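Handheld Gripper Pair for Garment Work

# Reredis Handheld Gripper Pair, left and right

The Reredis pair is two hand-held grippers, one for each hand, used by staff to record how clothing is spread, folded and stacked. The recordings are used to set up the Serkano folding cell. The pair is sold and leased to commercial laundries, linen services and residential care homes across Canada.

Clothing is still the slow part of most laundries. Sheets and towels go through a flatwork folder. Residents' own T-shirts, cardigans and trousers are done by hand, usually on whatever flat surface is free, and each folder has a way of doing it. The pair lets that person do the job at their usual pace while the grippers record it.

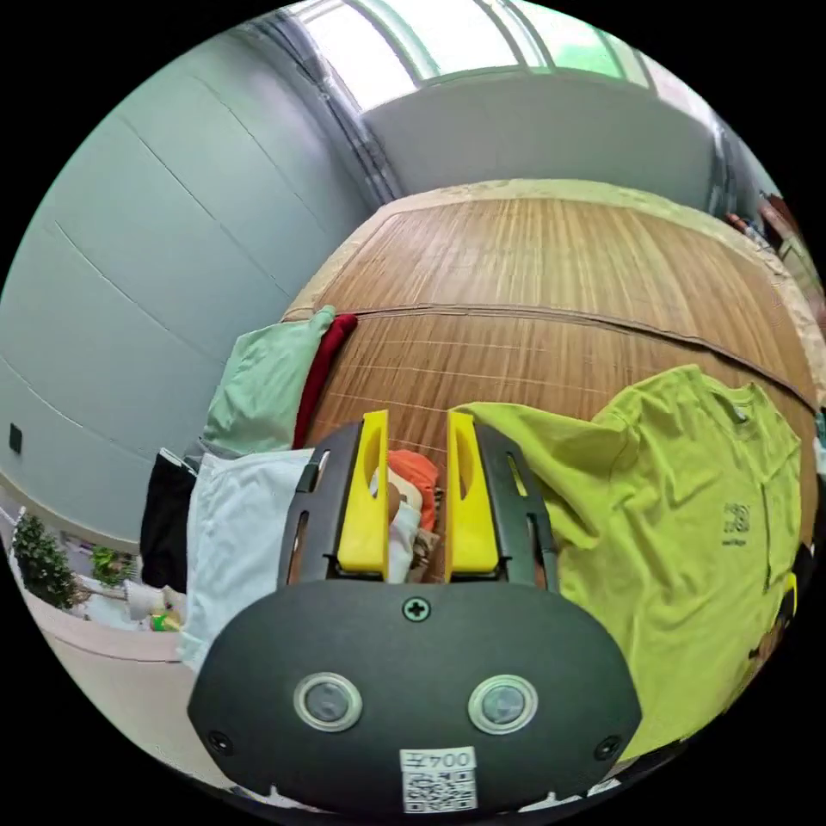
Staff don't program anything. A folder picks up the grippers, works through the pile and puts them down again. Most people need a shift or two before the fingers feel natural, and sleeves take longer to get the hang of than hems. Thin knits are easiest. Heavy denim can be done but is tiring on the hands, and we suggest leaving it out of the first week.

## What changes on the floor

At Mollesach, a linen service with a personal clothing line, the Serkano cell now takes plain T-shirts and pyjama tops. Buttoned shirts, anything with a zipper and anything delicate still go to the folding tables. Folders there rotate between the tables, the cell and recording.

"I was folding 200 tops on a regular shift and my shoulders knew it," says Gerasimos Michailidis, who leads the clothing line. "Now I do the odd stuff by hand and check what comes off the cell. It still gets collars wrong and I send those back around. The recording is slower than folding with your fingers, so you have to take it out of the day's target or people get sore about it."

We agree with him on the target. Recording time should be scheduled and paid as regular work, with the piece count adjusted. The lease agreement includes a page on this for supervisors to sign.

## Recording a shirt

1. Lay the shirt on a flat surface with the collar away from you.
2. Keep the finished stack to one side, clear of the shirt.
3. Close the fingers fully before the first grasp.
4. Fold at your own speed. Don't restart if a sleeve slips; fix it and carry on.
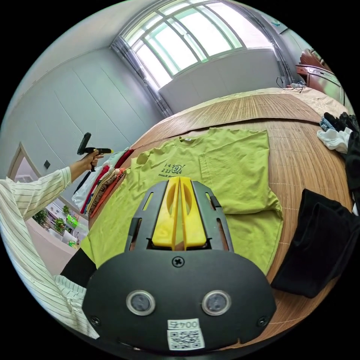 *T-shirt laid out on a woven mat, with the right side folded in.*

## In the kit

- 2 grippers, marked for left and right
- Spare finger set, yellow
- Charging dock and cable
- Hard case
- Printed quick guide, English and French

## Ordering and service

The lease runs a minimum of 3 months and can be converted to purchase at any point. Storage on the standard plan holds 2000 recordings per site. Replacement fingers are a wear item and are stocked at our Foley depot. Grippers sent in for service should be packed in the hard case with the dock left out. The depot closes for inventory in March, so please order spares ahead of that.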